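Notes from a visit to Vatel's demonstration rooms, Wernden

We went on a Friday because our own packing line was down anyway and somebody at head office had put 241 thousand in next year's plan under the word "automation". I was asked to come back with an opinion on it. I came back with a bus ticket and a brochure.

The tour started at the Verstead cell, the big one, fenced and painted. It runs well. It also needs 26 square metres of floor, a new air supply and a service contract whose price was "best discussed later". I asked for it twice. Later turned out to mean by email.

After coffee we saw the cheaper end: hand-held grippers, used to record people doing a job so that an arm can be taught it. The quote from Nowicki was 180 a day for each trained operator, with a minimum of 3 weeks. Tables, power, lighting and the hours our own staff would lose were all left to us. None of that was on the sheet. 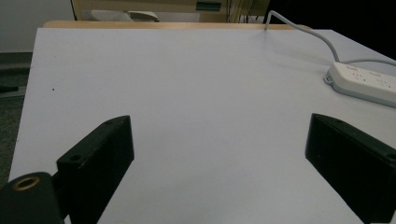

Karin thought I was being unfair, and said that an extension lead and a plain table cost next to nothing beside a fenced cell, so a small trial would at least tell us which jobs to forget. She may be right about the trial. I would still want the minimum term struck out, and a written answer on who keeps the recordings.

My advice for the plan is to leave the large sum alone until Vatel sends the service price, and to ask Wernden for a day on site with our own cartons. Their sample boxes were very square. Ours come back from the depot in all sorts of shapes.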